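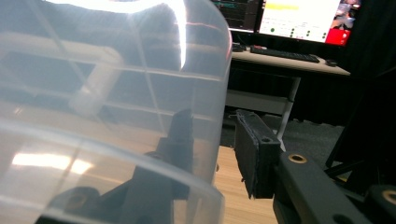 About Us

Hi, and welcome to Clullon! We're a small sewing and mending school on the second floor of an old bakery building in Drostberg, and yes, people still wander up the stairs looking for rolls. I run the place, I teach most of the evening classes, and I wrote this page myself, so blame me for the commas.

I learned to sew the slow way, on my grandmother's machine in Condholm, making doll clothes that came apart as soon as anybody pulled on them. Later I spent years doing alterations at a bridal shop, mostly hems and zippers, and customers kept asking me if I could show them how to do it themselves. I started with one class on Monday nights with 3 students at my kitchen table. We ran out of kitchen pretty fast.

These days we have a beginner class (you make a tote bag, then pajama pants, then whatever you like), a mending class, a pattern drafting class for the brave, and an open studio where you bring your own project and I walk around being nosy. Last year 271 people came through the door for one thing or another. Some of them came for a single button. I love those people!

What do we teach, really? Mostly how to look at a piece of clothing and figure out how it was put together. Once you see that a jacket lining is just a bag with sleeves, you stop being scared of it. We do a lot of unpicking in the first few weeks and I'm sorry about that, but your seams will be so much better by week five.

All our tables are shared, and so is most of the small stuff. You don't need to buy a thing before your first class. Thread, pins, chalk, needles and practice fabric are included, and you can borrow a machine for the whole term if you don't have one at home.

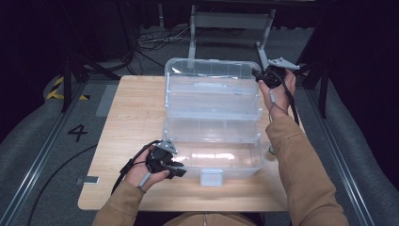
Clear organizer box with its trays opened out.

I do have opinions about storage. Sort your bobbins by the machine they fit, then by color if you're feeling fancy. Keep hand needles away from machine needles. And please, please don't put a used needle back in the new packet (you know who you are).

Our fabric comes mainly from leftover rolls and from Fülöp, the upholstery shop down the street, where they save us their offcuts in big paper sacks. It's heavy stuff, great for bags and cushions, terrible for blouses. We have some 300 pieces on the remnant shelf right now and you're welcome to dig through it during open studio. Take what you need and drop a little something in the jar.

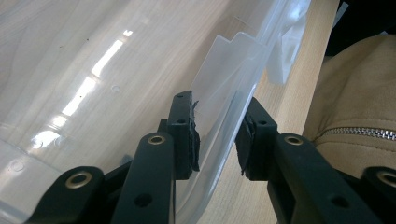

Translucent plastic container, close up on the wooden table.

Class fees start at 20 a session, with a lower rate if you're a student or out of work. Just ask, I won't make you fill in a form. Kids are welcome from age nine if a grown-up stays for the first class. We close for most of August, when it gets far too hot up here to run the irons.

If you're not sure which class is right for you, come up during open studio and bring the thing you've been meaning to fix. Bring the jeans! Bring the curtains that are too long! We'll put the kettle on and have a look at it together. The street door sticks a bit, so give it a good push.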